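Clothes, chairs and the Friday pile
from the Dondham Street newsletter, April

Okay, so it's my turn to write the home bit this month, and I'm going to talk about laundry. Specifically the clothes that are not dirty enough for the basket and not clean enough for the drawer, and so live on whatever soft piece of furniture is closest to the bedroom door. I put a question about it on the noticeboard by the mailboxes and got more replies than I did for the hot water survey, which tells you what people in this building care about.

Nermin Sarıgül from unit 6 wrote me a full page (both sides!). Her rule is that anything left on the couch overnight gets folded before the kettle goes on, no exceptions, and she's kept it up since her kids were small. I tried it for a week. I made it to Wednesday. In my defence, I do a lot of things before I'm properly awake and folding has never been one of them, but I will say the living room looked lovely on the Tuesday.

What did stick was her other tip, which is to deal with one colour at a time. Pull out all the reds, say, and leave everything else alone. It sounds silly but it stops me standing there with an armful of everything, wondering where to start.

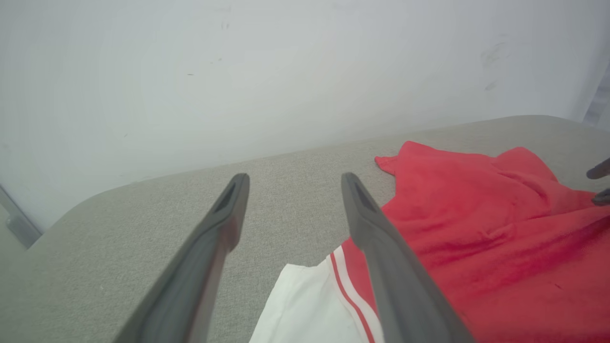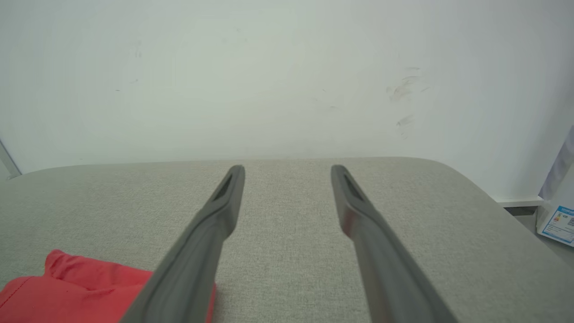
I've also been trying to work out how to fold a T-shirt so it stands up by itself in the drawer. My sister swears by the three-way fold — sides in, bottom up, then over again — and hers come out like little envelopes. Mine slump. I suspect the older cotton ones are just too soft for it now, and I've gone back to laying those flat and keeping the standing-up business for the newer ones. Shorts I fold once down the middle and once across, and I refuse to do anything fancier than that for something I wear to take the recycling down.

A few other bits from the replies. Several of you asked what to use on pale upholstery. I have a light grey seat myself, so I've been through most of what's on the shelf at Vandska, and the thing I keep going back to is a barely damp cloth and patience. Blot, don't scrub, and try it at the back first where it won't show. If you've got something new and brightly coloured, wash it separately a couple of times before you let it lounge around on anything pale. I learned that one with a burgundy towel and I'm still a bit cross about it.

Scuffs on the walls came up too. Ours are an off-white that seems to collect every mark going, especially behind the furniture, and magic sponges do work but they can leave a shiny patch if you lean on them. Go gently, and if it's a really stubborn one, there's a part tin of the hallway paint in the storage room. Please put the lid back on properly. Last time it had a skin on it like custard.

If all this has you wanting to clear out rather than fold, the clothing swap is on again this Friday at 6 in the common room. Bring things clean and on a hanger if you can manage it, in a bag if you can't. We had 207 pieces come through last time and I went home with a cardigan I've worn practically every day since. Tatlı is bringing the pastries again (the pistachio ones go first, so don't be polite about it). Anything left at the end gets boxed up and dropped off on Saturday morning, and I could use someone with a hatchback.

Next month I'm hoping to do linen cupboards, so if you have a way of folding a fitted sheet that doesn't end in a ball, slip a note under my door. Drawings welcome.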